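Kirdale Meditation Forum - Sitting Practice
Topic: Eyes open or closed?

vemdale_walker
31/08/2025
Our group sits for 60 minutes with eyes closed. I get sleepy by the halfway point. Has anyone switched to eyes open?

hamel12
I switched 2 years ago. Look at the floor a few feet ahead and let your gaze go soft. The sleepiness went away in a week or so.

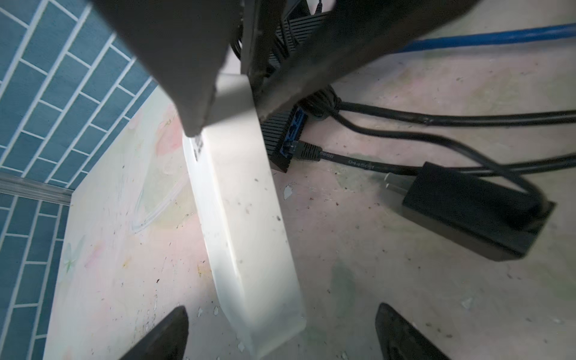 It does feel odd at first - you keep noticing things. Give it 12 sittings before you decide.

rernorora
I disagree. Open eyes just gave me a headache. Sit earlier in the day and sleep more.

hamel12
Were you staring? You should still blink.

rernorora
I was blinking. It doesn't suit everyone.

Noémie Hoarau
Both are taught. At the October retreat we did half and half, with a bell between. Ask your teacher if the group would mind.

vemdale_walker
Thanks. I'll try half and half at home first.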